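Home | Projects | Grants | Reports | Contact

Filed under: Reports from funded groups

Skenholm Community Laundry, progress report to the Plellton Fund, April

Short one this time, sorry, we open at 8 and the post is already late.

Machines
Both front loaders bought with the grant are in and plumbed. Installer (Brenent) came back on Wednesday to level the one by the wall, was walking across the floor on spin. Fine since. Old top loader gone for scrap, no charge.

Use
70 loads this month, mostly bedding and school uniform. 12 households signed up, more asking. Evenings full, mornings still slow. We'd like to try a later close but need to sort keys first.

Soft items
Toys, fluffy towels, fleece throws. More of these than we planned for, the family centre on Pathirana Road sends them over by the bagful. They go in on there own, small loads, cool wash, low spin. Slower but they keep their shape. Drum and door seal get wiped round after every load, fluff collects in the fold of the rubber otherwise.

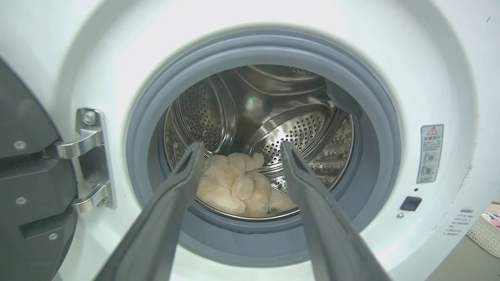 Spending
Machines and fitting paid in full. Detergent over budget, we've swapped to the big tubs. Receipts to follow by email, scanner not working.

Still to do
- second drying rack
- price list for the window, larger print
- shelf for powder, up out of childrens reach
- 2 spare inlet hoses, ordered

Next report after the summer break.

Contact us | Privacy | Back to top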